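Two grippers, one locker, and my tired thumbs

In April I finally had time to compare the two hand-held grippers we have in the lab. I promised this post to Booker Benavides a long time ago, so Booker, sorry for the delay.

First, what I wanted to know. We already record with the Fonuletti pair, which we use since last year. The new pair is from Brunia, and it is lighter and closes with a trigger instead of a squeeze handle. On paper the Brunia should be better for long sessions. I did not trust the paper, so I made the same tasks with both: open a locker door, take a bottle from the floor, put it inside, close the door. Then again with the other pair.

I did 30 rounds with each pair, in blocks of 6, with a pause for coffee between blocks. Mavis Brannigan did the same number on another day, and her hands are much smaller than mine, so her opinion counts double for me.

The door is the difficult part. A bottle has some forgiveness, you can hold it a little crooked and it still goes up. A locker door has a recessed handle, and the tip of the jaw must enter at the correct angle. With the Fonuletti I learned to turn my wrist to the outside before I come near. With the Brunia I had to learn this again from zero, because the trigger moves my whole hand a little when I pull it. In my first block I missed the handle so many times that I stopped to check if the jaw was mounted straight. It was straight.
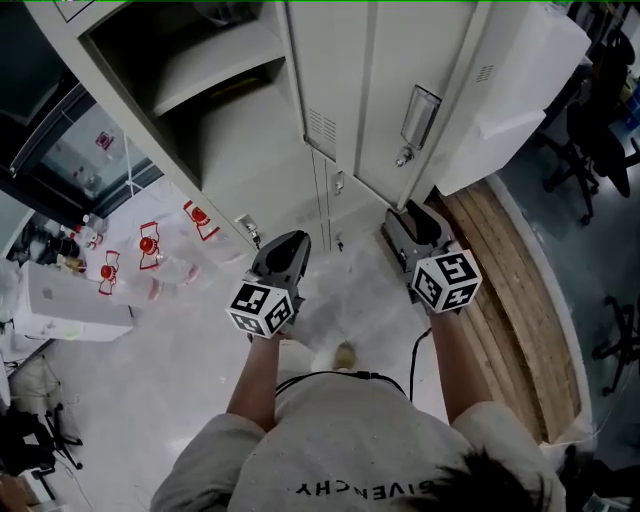
After the second block it became better, and by the end I could not say that one pair was faster than the other. My notes say the Brunia was a bit quicker on the bottles and a bit slower on the doors. Mavis had the opposite result on the doors. She thinks that I pull the trigger too early, and after watching my recordings I must agree with her.

About tracking. We follow the grippers with marker cubes, and the pose is computed by the Dodum software on the desktop. The cubes are good when they are turned to the camera and bad when my forearm covers them, which happens always at the same moment, when I reach deep into the lower part of the locker. I lost the pose there with both pairs. I tried to mount the cube higher on the handle, and this helped, but then it knocked on the locker frame two times and I had to calibrate again. For now I leave it at the old height.

The cables I like less. I pass them over my neck so they do not pull at the wrist, and for short sessions it is fine. After 16 rounds I start to feel them on the shoulder. Boateng sells a small clip for a belt that could solve this, and I have ordered one.

One more detail for people who want to repeat this: write down the controller settings before you change the pair. I did not do it, and the first block with the Brunia was recorded with the old sampling settings, around 2,000 samples that I can not use. I repeated the block the next morning.

So which pair do I recommend? For bottles, boxes and such things, the Brunia. For doors and drawers I will stay with the Fonuletti until my thumb understands the trigger. Mavis wants to use the Brunia for everything, and we did not reach an agreement.

Next I want to try softer tips on both pairs. If somebody has experience with silicone tips on plastic handles, please write me in the comments.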